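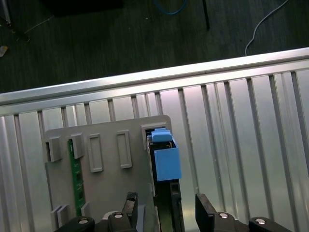

Do the boards go in before the drives?
Boards first, then the drives, then the lid.

23 February 2026, Wernel bench, Ormsby chassis

Green strip board fits edgewise between the two tabs on the gray panel. Leave the corrugated metal wall behind it alone, we don't need it off for this job. Checked the drawing again for the opening at the top right of the panel. Rev B has it 300 mm from the rear edge, rev A is wrong, throw it out.

Drives next. 3.5-inch, in the black caddies with the blue latch tabs. Push on the caddy, keep off the cover of the drive. If it stops short, pull it back out and look at the rails before pushing again. Firnovance sent 200 spare latches in August and they are still in the drawer under the scope.
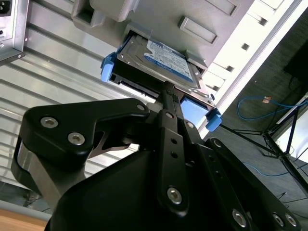
Job number for this chassis is 958. Write it on the bag with the leftover screws, the last bag had nothing on it and cost me half a morning.

To do:
- order caddies from Fekmont, the 700 series, not the older ones
- new label tape
- ask about the torque setting for the lid screws, the sheet doesn't give one
- power-on test after the lid is on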